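Clearing Dry Debris from a Work Table
Housekeeping guidance for shared workrooms, Witudell Centre
Revised Feb 20, 2023

This guidance applies to all persons using the shared tables at the Centre. It covers small dry waste: paper scraps, foam crumbs, flakes of packing material and similar. Spilt liquids and broken glass are dealt with in a separate sheet, available from the front desk.

What is required

A dustpan with a wide, flat mouth and a stiff hand brush. Both are kept on the hooks beside the sink. A soft brush may be used for powder, but it tends to drag larger flakes over the surface and leave them behind.

Before sweeping

Move papers, tools and cups to another surface. Close any nearby window and switch off desk fans, as light fragments travel a good distance in a draught. Do not wet the table at this stage.

Sweeping

1. Set the dustpan flat on the table, close to the debris, with its mouth towards the pile.
2. Begin with the stray pieces. Bring them in to the main pile from the outside, using short strokes.
3. Hold the dustpan firmly in place and sweep the pile into it. The bristles should stay in contact with the table at the end of each stroke - lifting them sharply will flick fragments on to the floor.
4. Draw the pan back by 30 mm and sweep again. A thin line of dust is usually left where the lip rested. Repeat until the line has gone.
5. Carry the pan level to the bin and tap it once against the inside.

Marks and specks

Coloured specks or smudges on a white board should be left until all loose material has been removed. Wipe them with a damp cloth, working inwards, and dry the surface afterwards. Marks that remain should be reported to Room 228 and should not be scraped.

A pale work surface, then a white board with fragments, dustpan and brush:

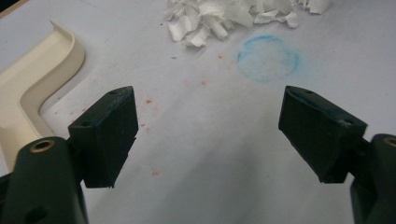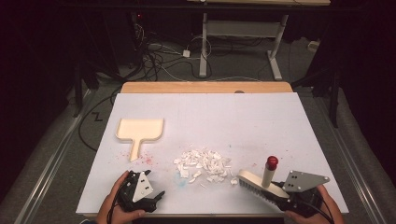
Comments on this page

Raymonde Després: Could step 4 mention the joint between two tables? Crumbs settle in ours and the hand brush does not reach them. We have been using a strip of folded card, drawn along the gap before the final sweep, and it clears most of it.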